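From: Ketsara Jitpraphai
To: competitions list
Date: Wednesday, April 20, 2022
Subject: Re: Caption contest - rules and closing date

Lăcrămioara Iordache wrote:
> Could someone confirm how many entries each person can send in for the
> Huet caption contest? The Gadberg page says one a day, but the form
> let me send a second one this morning. Also, does the prize go out
> from Gadberg or from Nedico? Last time my parcel went to an old
> address and I would like to get it right.

Hello Lăcrămioara,

One a day per person is correct. The form doesn't check for repeats, so extra entries are taken out by hand at the end. Your first one from this morning stands and the second will be dropped. You don't need to do anything.

Prizes go out from Nedico this time. They use the address on the entry form and not the one on your list account, so please look at it before you press send. If you have already entered with the wrong one, write to me off the list with your entry number and I will change it.

The closing date is still the last day of June, at midnight. We have had 164 entries so far. The judges will pick a shortlist of 80 and those go up on the Flondano site for the public vote, with names left off.

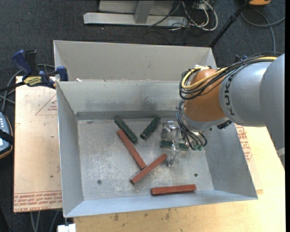

Captions can be up to 113 characters, spaces included, and anything longer is thrown out by the form. Please don't put your name or a hashtag in the caption itself - there is a separate box for both. Several people have asked what sort of thing the judges like, and all I can say is that short and specific has done well before. Something that picks up on the two green blocks leaning into a V, say, would stand a better chance than a general joke about Mondays.

The winners of the last round have all been written to. Two have not replied, and if they stay silent their vouchers will go to the runners-up.

Regards,
Ketsara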